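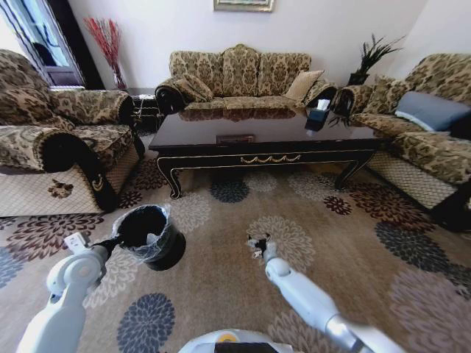 Dreimal hintereinander sei der Greifer einfach aufgegangen, heißt es aus dem Testteam in Triltport, und jedes Mal habe die Software gemeldet: Objekt sicher gehalten. Genau das macht diesen Fehler so spannend! Ein Haushaltsroboter, der etwas fallen lässt, ist ärgerlich. Einer, der davon nichts merkt, fährt seelenruhig weiter zum nächsten Auftrag und verteilt den Rest auf dem Teppich.

Beim kleinen Mülleimer mit eingelegtem Beutel trat das Problem zuerst auf. Die Folie rutscht zwischen Finger und Rand, der Motorstrom bleibt fast gleich, und der Regler von Kouris hielt das für einen festen Griff. In 3.615 protokollierten Greifvorgängen fanden die Entwickler 388 solcher Fehlmeldungen, die meisten davon bei dünnem Kunststoff.

Und dann die Suche nach der Ursache, herrlich kleinteilig: In Wekholm verglich man Fingerweg und Strom im Takt von 2.000 Messwerten pro Sekunde und entdeckte ein winziges Zittern, das der Filter bisher glattgebügelt hatte. Jetzt darf es durch. Rutscht etwas, stoppt der Arm nach 100 Millisekunden, senkt die Last ab und fasst neu zu.

Im August beginnt der nächste Durchlauf in Zuvstead, diesmal auch mit halb vollen Beuteln, deren Gewicht beim Anheben wandert. Dafür gibt es bislang keinen Grenzwert.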